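Savings groups and small loans: what we learned in Pramham
Speaker notes, 10 May 2019

Slides are thin, so most of this has to be spoken. Twenty-five minutes, then questions. Skip the section on forms if we start late.

Opening

Thank the hosts. Say where I work — on the lending side at Kostus, a small lender with one office and a van — and that I am going to talk about lending to people who already save together. I am not going to talk about phone payments. There is a session on that after lunch.

Start with the size of it. Kostus lent to its first savings groups in Pramham and the villages on the Yang side of the river. The scheme now covers 668 members. Loans run from 700 to 2,000, and the group as a whole signs for them. Leave the figures on the screen while I explain how a group works, as half the room will know this and half will not.

How a group works

Members meet and pay in a fixed amount. The money goes in a box with more than one lock, and the keys are held by different members. A member can borrow from the box and pays it back with a charge the group has set for itself. At the end of the cycle the box is shared out according to what each member put in.

The weak point is timing. Everyone wants to borrow in the same weeks, before planting, and the box is at its emptiest then because the share-out has only just happened. A bank loan is meant to fill that gap. It is a top-up to the box and should be kept small beside what the members have saved.

Pause here. Ask how many people in the room have lent to a group with no savings record. Expect a few hands. Say that we did too, with 2 groups, and that I will come back to them.

What we ask for

One: a full cycle of saving, with the book to show it. We read the whole book, including the crossings out. A book with no corrections in it has usually been copied out fresh for our visit.

Two: a list of what each member wants the money for. We do not hold people to it. Seed money gets spent on school fees and that is their business, but the list shows whether the members have spoken to each other about the loan.

Three: a meeting with everyone present. If a third of the members are missing we come back another day.
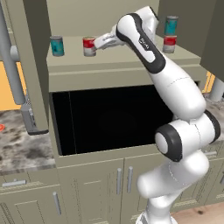 We do not ask for land papers. Most members do not have them, and where they exist they are in the name of a father or a brother. Asking for them shut out nearly all the women when we tried it in the first season, so the rule was dropped.

Pricing

People will want to know the rate. Say that it is the same for every group and is charged on what is still owed, so paying early costs less. Explain that we used to charge a flat rate on the whole sum because it was easier to write down. Members disliked it. They could see they were paying for money they had already given back.

Changing this made our own sums harder. The ledger from Plekine could only handle flat charges at first, and for one season the staff worked out the balances by hand and typed them in. There were mistakes. We refunded the ones that went against members and wrote off the ones that went against us.

If asked whether the rate covers our costs: not yet. It covers the cost of the money and the losses. It does not cover the van.

Repayment dates

Spend more time here than the slide suggests.

Our first contracts had equal monthly payments, copied from the loans we make to shopkeepers. A shop takes money every day. A farm growing maize and beans takes money when the crop is sold and very little before that. Groups met the early payments by borrowing from the box, which emptied it, and the loan that was supposed to top it up was draining it instead.

Now there is a small payment each month that covers the charge only, and the rest falls due after harvest. The due date moves if the harvest is late. The group has to tell us in writing, and one line in the book is enough. Last April three groups asked for more time and all of them had paid by the new date.

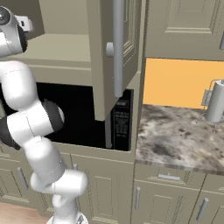 A reader of the draft paper in Yang wrote back to say that this leaves the lender badly exposed if prices fall at harvest, since everything comes due when everyone is selling. I think that is a fair point. She suggested splitting the large payment into two, some weeks apart, so that a family can hold back part of the crop and sell it when the market has settled. We are going to try it with the groups that have somewhere dry to store grain. For the others it would make no difference.

The two groups that went wrong

Do not rush this. It is the part people will ask about.

Both were formed in order to get the loan. They had a name, a chair and a book, and they had never shared out a box. When the first payment was due, the members who had the money did not trust the ones who had not, and nobody paid. One group has since paid back most of it. The other has broken up and we have stopped chasing it.

Our fault as much as theirs. We had a target for new groups that season, and field staff were judged on it. The target has gone. Staff are now judged on how many groups are still meeting a year after their loan is cleared.

Forms (skip if short of time)

The application was six pages. It is now one, read aloud at the meeting in whichever language the group uses. The signing sheet takes a thumbprint. Each group keeps a copy, and so do we.

Ending

Put the contact slide up. Mention that paper copies of the one-page form are on the table by the door, and that other lenders are welcome to use it. Take questions from the back first.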